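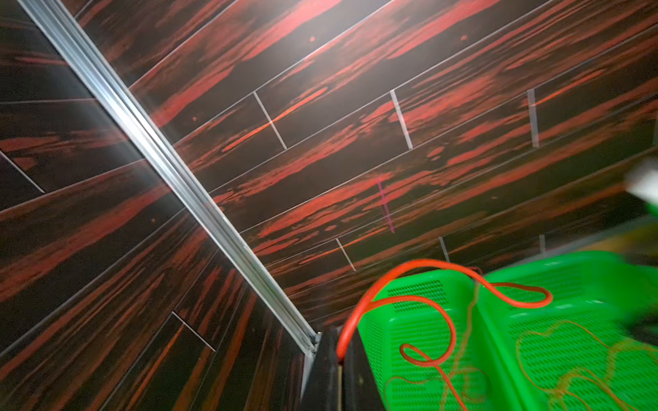
Wrist camera view, orange cord and the green two-part basket.

Re: Mendeo wrist camera kit, anyone using it for cable work?

gorazd_r wrote:
Good evening to all. I have the Mendeo kit on my arm for seven weeks and I promised in the other thread to write how it goes, so I put one picture at the top. The kit is the small camera, the bracket, the lamp ring (I did not mount it) and the software licence for one year. My job for it is simple to explain and not simple to do: take the orange cord and lay it in one half of the basket, without loops hanging over the rim.

What I like: the bracket is stiff, and after a change of fingers I do not need to calibrate again. The colours are good also. Orange on green is separated very well by the software, even where the cord is thin in the picture.

What I do not like: the manual. It is 126 pages and the part on flexible objects is two of them. Also the near focus. My gripper is always soft in the picture, you can see it at the right side.

s_vlachou wrote:
Thank you for writing it up. A question about the background. Your walls are dark planks with strong red and orange streaks. Does the software not take the streaks for cord? With my old Polora camera I had this trouble with a red floor, and that floor was much quieter than your wall.

gorazd_r wrote:
Yes, sometimes it does. Mostly at the broad streaks, when the camera looks up at a steep angle as it did here. I draw a mask around the basket and then it is calm. But the mask must be drawn again for every camera position, and this is boring work. If Mendeo reads this: please let us save masks together with the position.

Schwerdtfeger_J wrote:
I must disagree a little with the praise. We tested the same kit at Lanbridge in July and sent it back. The colour separation is fine, any camera can do this with an orange cord on a lime green basket. Take a grey cord on a grey table and then tell us. For the price I expect depth, and this kit has no depth at all. For a cord which crosses over itself you want to know which part lies on top.

gorazd_r wrote:
Jörg, I agree about depth, but it is also not promised on the box. I bought it for coloured cords and for this it is correct. The small closed loop in the left half of the basket was found. The thin tangled part in the right half was found as one piece of cord, which is wrong for grasping and good enough for me to know that something is there.

Schwerdtfeger_J wrote:
"Good enough to know that something is there" is a sensor for 90 euros. But all right, we have different needs.

ilir77 wrote:
Can I ask about the basket? I have a similar one with many small holes and my software went mad from the grid. Every hole had an edge, and every edge was a candidate for cord. Did you change some filter?

gorazd_r wrote:
Ilir, go in the settings to "Fine texture" and put it up to 70. The default value is far too low for a perforated floor. If you put it higher, the thin cord starts to disappear together with the holes, so try in small steps. And look at your rim also, a thick round rim can give a bright line which stays in the result.

ilir77 wrote:
It is better with 70, thank you. The divider in the middle still gives me a false line, but only one.

stavros_v wrote:
I am using the Todorova bracket with the Mendeo camera, because the original one was too long for my gripper. It fits with the same screws. The camera then sits closer and sees more of the fingers, so you lose a bit of the view. For baskets I would keep the original.

One more thing on light. In the picture there is a soft glare on the upper part of the wall. Gorazd, did you try to lock the exposure? With automatic exposure mine was jumping every time a shiny surface came in, and your aluminium corner trim is quite bright.

gorazd_r wrote:
Not yet. I thought it was locked by default, but now I look in the menu and it is on automatic. I will try it with the lock and write the result here.

s_vlachou wrote:
Please do. And which licence do you have, the one with updates or without? The seller gave me two different answers.

gorazd_r wrote:
With updates, for one year. It is written on the invoice, so ask them to put it on yours too before you pay.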